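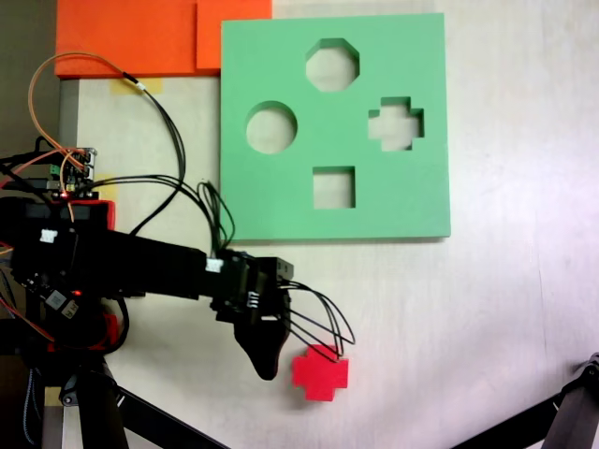 How long should a toy library let a family keep what it borrows?

Most lending services settle on a period of two to four weeks. Terton Toy Library, which serves the town of Terton and the villages along the Hodutport road, allows five, and its records suggest that the longer loan suits both the children and the shelves.

The library opened in a former shoe store on Skinner Street with 76 items, most of them given by a nursery school that was closing. Shona McIver, its director, had worked for the county's early years service and had seen how quickly a child's interests could outrun a household budget. A puzzle that absorbs a child in December may be finished with by spring, and a family that has paid full price for it is left with a box in a closet.

The first loan period was 2 weeks. Parents returned toys on time, but many asked to take the same ones home again the same afternoon. Staff then had to check, clean and reissue an item that had been absent from its shelf for less than an hour. Ms. McIver kept a notebook of these requests through the first year and brought it to the annual meeting, where the present arrangement was approved.

"Young children do not exhaust a toy in the way adults expect," she told members. "They leave it alone for several days, and then they return to it and do something different."

That pattern is familiar to anyone who has cared for a toddler. Sorting and stacking toys in particular tend to be used in short visits. A child may carry the pieces around the house, hide them in a shoe or line them up along a windowsill long before taking an interest in where they are meant to fit. The library advises parents to leave such toys within reach and to resist showing the answer too soon.

Membership costs 65 dollars a year and covers all the children in a household. Families receiving assistance pay nothing, and the membership card is the same for everyone. The fee pays for cleaning supplies, replacement parts and a portion of the rent; the town meets the balance.

Missing pieces remain the most common difficulty. Lewis MacRitchie, who manages the collection, does not charge for a single lost part. He keeps a cabinet of spares, sorted by color, and makes simple replacements himself — knobs, pegs and wheels for the most part. Items that can no longer be repaired are stripped for parts, and the remainder is sent for recycling where the material allows.

Each return is wiped down, inspected for cracks and loose fittings, and entered in Plula, the catalog program the library adopted when its card index became too large for the counter. The record notes the condition of the item and any remark from the family. Mr. MacRitchie reads the remarks before he orders anything new. A marble run was described by three separate households as impossible to assemble, and it was not replaced when it wore out.

Requests have changed over the years. Large plastic playhouses, once reserved months ahead, now spend much of their time in storage, while simple toys for children under three are rarely in for long. The library has moved its lower shelves to the front of the room so that the youngest visitors can choose for themselves.

A second collection point is to open in Hodutport, in a room beside the public library. Members will be able to reserve an item at one location and return it at the other. Loans there will also run for five weeks, and existing cards will be accepted at both counters.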